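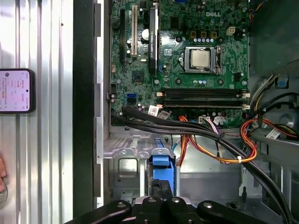

Six hundred goes at the same old Dell

Ross Guthrie tells me Drorkell now has over 600 examples of a gripper working inside a desktop tower, and he'd like me to be impressed. I'm not, yet. How many different towers? 16. How many people guiding the arm? He'd have to check.

Anyone who has fixed computers knows the trouble is the cables. They never sit the same way twice, and a learner fed one neat bundle of orange and yellow wires will learn that bundle. Morag Aitken wants fewer runs and more junk – odd cases, bent brackets, bad light. I'm with her. In March they threw out 73 runs as messy. I'd have kept those and binned some of the tidy ones.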